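Ticket: spare parts budget, second two-arm cell
Opened by: Eusebio Zapata
Date: Jan 25, 2020
Status: waiting for quote

Problem: the purchase request for the Jornero grippers was returned. Purchasing asks why we need 10 finger sets when the cell uses two arms only.

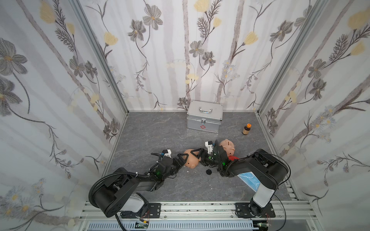 Does the price from Borketti include the fingers?
The fingers are a separate line on their offer, and the delivery for them is 30 days.

Update 1: I called Bedoya for a second price. They can sell the same set, but the minimum order is 500 dollars before shipping. I asked if cables can be on the same order — they will answer by mail.

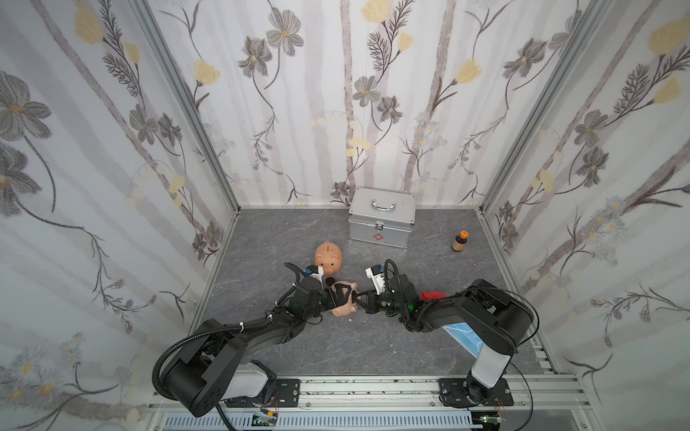 The budget for January has no line for cables, and this was my mistake when I copied the Vusden sheet. I now add a line for corrugated sleeve and a line for cable ties. On the left arm the sleeve makes a wide loop near the base, so please measure along the loop and not straight from joint to joint. The quote must use this longer length.

Update 2: request changed to 7 finger sets. Still open: who signs for the cable line. Please do not close this ticket before Bedoya answers.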